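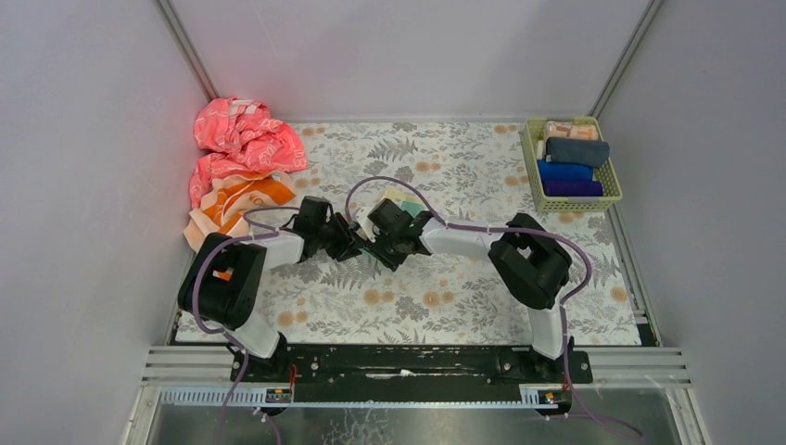 Baysal wrote, on the list:

> Has anyone here switched from folding to rolling? My linen shelf slides
> down every time I pull something from the middle, and I have 76 cloths
> and towels to get through before the guests come in September. Do rolled
> ones crease more?

Dear Baysal, and everybody,

I rolled my whole cupboard two years ago and I would never go back to stacks! A little plastic basket with holes in the sides takes four rolled or folded pieces very comfortably, one in front of the other, and you can pick out the blue or the purple without disturbing its neighbors – such a small thing, but it pleases me every morning.

As for creases, my cottons come out better than they ever did folded, though a good tablecloth still wants the iron (mine does, anyway, and I've tried everything). Fold in thirds lengthwise, smooth it with your forearm, then roll from the short end, not too tight. I do mine on the table with a flowered cloth spread over it, and let the unrolled things sit in a heap in the corner until I get to them. Coral, orange, whatever is on top goes next.

I have 8 baskets now, and please do write and tell us how far you get with your 76.

Warmly,
Unis

Reply | Forward | 2 comments | 0 shares
Previous message | Next message | Thread index | List home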